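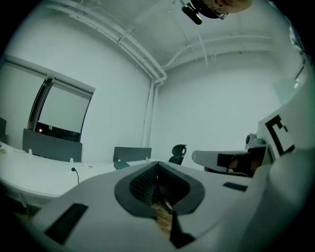 *Posted by Gadico in August · filed under Home, Paper*

I keep a paper notebook for the apartment. It started as a list of paint colors and grew from there, and last month I filled the final page and had to decide what to copy into the new one.

The old notebook lasted 4 years. In that time I moved once, had the same faucet repaired twice, and bought a refrigerator that I have never liked. All of it is in there, mostly in blue pen, with the dates missing more often than not. When I was younger I assumed I would remember when I last changed a filter. I don't.

Copying took two evenings. I skipped anything about the old place, except the name of the mover, and I skipped the long complaint about the upstairs neighbor's washing machine. What went across was this:

- window measurements for every room, including the crooked one in the hall
- the type of bulb the kitchen fixture takes
- where the water shuts off (behind the lower panel, left side, turn it slowly)
- the number on the electric meter when I moved in, 1668
- what the plumber told me about the drain, word for word

The window measurements are the part I use most. I have bought curtains three times and got them right once, and that was the time I had the notebook in my bag. The crooked window is wider at the bottom than at the top, so I wrote both figures down and underlined the bigger one.

I did try an app for this. It was fine for a few weeks, then it wanted me to make an account, and after that I stopped opening it. A spreadsheet was better, but I never had the laptop near me when I was standing on a chair looking at a light fixture. The notebook lives in the drawer under the phone charger and there's a pen clipped to it.

The new one I picked up in Bragança on vacation, at a stationery store near where we were staying. It's a Terum, squared paper, with a soft cover that already has a bend in it. I wanted lined, but they only had squared, and I've come around to it - drawing a floor plan is much easier. I've done the bedroom and half of the kitchen so far. Each square is six inches, more or less by accident.

One change I'm making is to leave the last pages for phone numbers. In the old book they were scattered all over, and I once spent most of a Tuesday looking for the locksmith. He was on the same page as a soup recipe.

I still have to measure the closet.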